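6 min read

The Second Life of the Yogurt Tub

I came to Billum for the lake and stayed an extra day for the recycling shed. I know how that sounds. But the shed behind the old Horrocks mill is one of the liveliest places in town, and I have rarely enjoyed a morning more than the one I spent there up to my elbows in bottle caps.

The idea is simple. People bring in clean household plastic, it gets sorted by type, shredded, melted and pressed into something useful. The group calls itself Rurkance (an old local word for odds and ends, I was told) and it began in January with a secondhand shredder and 3 folding tables. By summer it had taken in 479 pounds of plastic, and the shelves were filling up with plant pots, coat hooks and a very handsome set of garden edging.

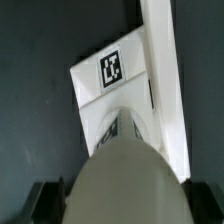

Sorting is where everybody starts, and it is harder than it looks. Two lids can feel exactly alike and turn out to be completely different plastics, and if you melt them together you get a crumbly mess. You learn to check the little number in the triangle, to bend a corner, to listen to the sound a piece makes when you tap it. White is the color everyone hopes for, and a flat white panel joined to a long narrow bar, like the one lying on the dark gray surface, is the kind of shape that makes a sorter stop and think. Is it all one material? Will it come apart? White takes any dye you add to it, while a mixed batch always ends up somewhere between khaki and pond.

Then comes the shredder, which is gloriously loud. What comes out the other side looks like confetti, and I was a little ashamed of how much I wanted to put my hands in it. The flakes go into a steel mold, the mold goes into the oven, and you wait. People bring cake. The conversation the day I visited was mostly about tomatoes, and then for a long stretch about whether the Isport road would ever be repaved.

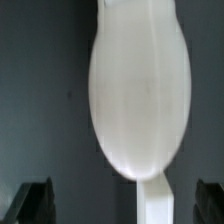

Waiting is half the craft. Open the mold too soon and the sheet warps like a potato chip; leave it clamped overnight and it comes out as flat as a tile. The one I helped press was blue and white, with a swirl through it like marble, and I carried it home on my lap on the bus. It is now a shelf in my bathroom – slightly crooked, and my fault entirely.

The shed is open two mornings a week, and you don't need to book. Rinse your tubs first, please, and take the labels off if you can.

Comments

millpond255: We started one of these in our garage after a visit! The smell takes getting used to, so open a window.

gardengate: Do they take number 6? Our town won't touch it.

tansy_b: @gardengate they didn't when I went, only 2 and 5. Worth asking again though.

gardengate: Thanks! Will try.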